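Section 3. Preparing the shelf and the work table

Before you sort the sheet-metal brackets, please prepare the storage place first. Use the white shelving unit with slotted legs. The blue bin stays on the top shelf and the small metal pieces go to the lower surface, on a white sheet.

1. Check that the top shelf is level. If it moves when you press it, tighten the screws.
2. Put the clear liner in the bin.
3. Lay the brackets in the bin one by one. Do not throw them, the flanges can bend.
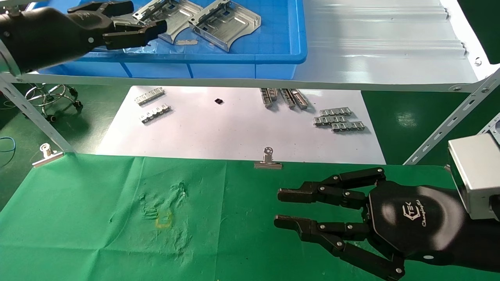

Bresgate, 3 July 2024

Caution: Edges of the brackets can be sharp. Keep the fingertips away from the cutouts and the punched holes.

4. Stretch the green cloth over the table. Pull it from the far side until only slight wrinkles remain.
5. Fix the far corners with 2 metal clips. The clips must hold the cloth and the table edge together.
6. Place the brackets which wait for checking on the white-topped table, near each other but 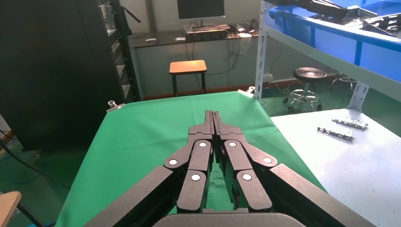

not one over the other. Leave a space of 15 mm between them, so each one can be lifted alone.

Note: The load of the top shelf is 70 kg maximum. This number is for the shelf with all screws mounted.

7. When the work is finished, take off the clips and lift the cloth from one short side. Shake it gently away from the shelf.
8. Look at the green surface of the table for small marks and specks. Clean with a soft cloth only.

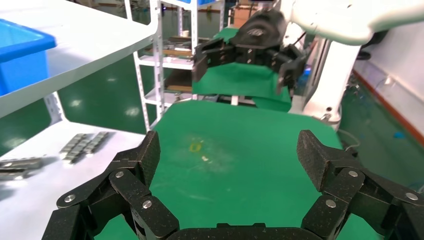
Fig. 3. Green cloth lifted over the table, blue bin on the shelf at left.

9. Fold the cloth and keep it in a dry place. For a new cloth or clips, please write to Iolanda Meireles at Danitell.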